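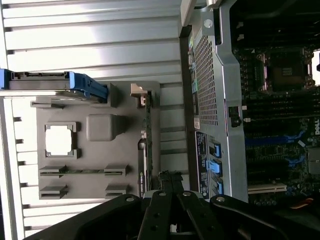
Assembly group, monthly meeting, November
Tuesday, 2:00, Skernen lab
Chair: Nele Janssen

1. Last month's minutes
Approved with one fix: the Alurton test set has 32 episodes, and we had written 31.

2. Learning from corrections (Nele)
Good news first! The policy trained on human corrections beat the one trained on full demonstrations on the memory module task — 31 of 32 insertions against the baseline's 2. Both started from the same 1,000 demonstrations. The only change was the extra round, where the operator takes over as the fingers start to drift and hands control back once they are lined up again. Everyone was pretty thrilled with this, and there was a long side talk about whether the baseline was treated fairly. Agreed to run it again with a fresh seed before the number goes on a slide.

The one miss was a module pushed at a slant. Nele thinks the wrist view loses the slot late in the approach and wants to weight the fixed view more in the last stretch.

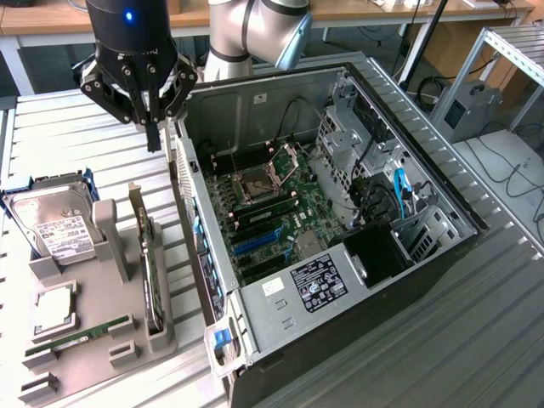
The processor is the next target and a much harder one. The grip has to be gentle, the part sits low in its recess in the tray, and glare off the metal lid bothers the wrist camera. Bosman's contact model might help with the final lowering, and people are really keen to try it. Decided to do pick and place from the tray first and leave the retention lever for later.

3. Labeling
Dratier (our labeling tool) now marks takeover points by itself. Big time saver. It still drops very short takeovers, so please keep checking by hand.

4. Actions
Nele: rerun with new seed, share the curves
Nele: short note on camera weighting
All: log every takeover, even the tiny ones

Next meeting same time, same room. Closed at 3:10.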